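January 8, 2025

Collection for the Mornis set resumed this morning at the Drastach site. The target for the footwear task remains 210 accepted episodes, and the total for all tasks now stands at 546. Review of the October recordings is still open. The written instruction for packing was revised - the start state now has one black shoe in the box under the folded tissue, the second on the table to the right and the lid to the left. Episodes begun from any other layout are to be filed separately. Next review after 15 more episodes.
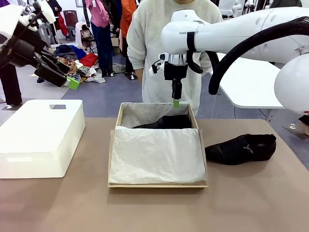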